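Home Guides Network Tools Community Contact
Search this site Go

Setting Up Your Unito Account for Protest and Campaign Posts
14 March 2021, by the Doltitz Guide desk

Part 2: Getting your page ready before things get busy

I've set up Unito for our group in Doltitz and again for the Sultier tenants' campaign, and both times I skipped this part and paid for it later. So please do it first! It takes an evening, and you'll want a laptop for the first few steps (the phone app hides half the menus).

1. Open Settings, then Page Roles. Give at least 2 people full admin rights. If one account gets suspended in the middle of a march, the other one can keep posting.

2. Turn on two-step login for every admin. Pick the code app over text messages if you can. Print the backup codes and keep them somewhere that isn't your phone case.

3. Go to Page Info and fill in the contact email. Use a shared address, and make sure somebody reads it, as that's where Unito sends takedown notices.

Caution: You get 11 days to appeal a removed post. The clock starts when the notice is sent, and I lost our first appeal by opening the email on day twelve.

4. Under Posting, switch on Save Originals. Unito then keeps a full copy of each photo and video you upload, even if the post itself comes down. Check your storage after that, because video eats it up fast.

5. Upload one ordinary picture to test it.

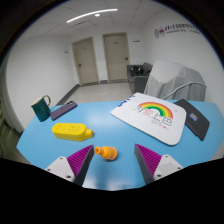

Small orange plastic piece on a light-blue table.

6. Open the Archive tab and look for your test picture. When it shows up there, go back and delete the post, then look in Archive again. The copy should still be sitting in the list. If it's gone, Save Originals didn't stick, so go back to step 4 and press Apply at the bottom of the page (I miss that button every single time).

Note: Archive copies can be seen by all admins. If your pictures show people's faces, talk that over in the group before you hand out roles.

Picking your hashtags

7. Go to Tags and add your main hashtag plus one spare. Keep them short. Our Sultier one was so long that people kept misspelling it, and we ended up with three versions running side by side.

8. Search each tag before you save it. We almost shared ours with a shoe sale in June, which would've been quite a mix!

9. Set the reply filter to Medium. High hid 122 perfectly polite comments from us in one weekend, and I had to approve them one by one with a cup of tea going cold next to me.

If the page slows down or goes dark

10. Post your backup link now, while everything works. We use Ahn, a plain mailing list tool, and the sign-up link is pinned to the top of our page.

11. In Ahn, import your contacts and send yourself a short test message. Look in the spam folder too.

Caution: Don't import anyone who hasn't said yes to emails. Ahn will lock the list after a few complaints, and getting it unlocked is slow.

Part 3 covers scheduling posts and sharing the login with a second group.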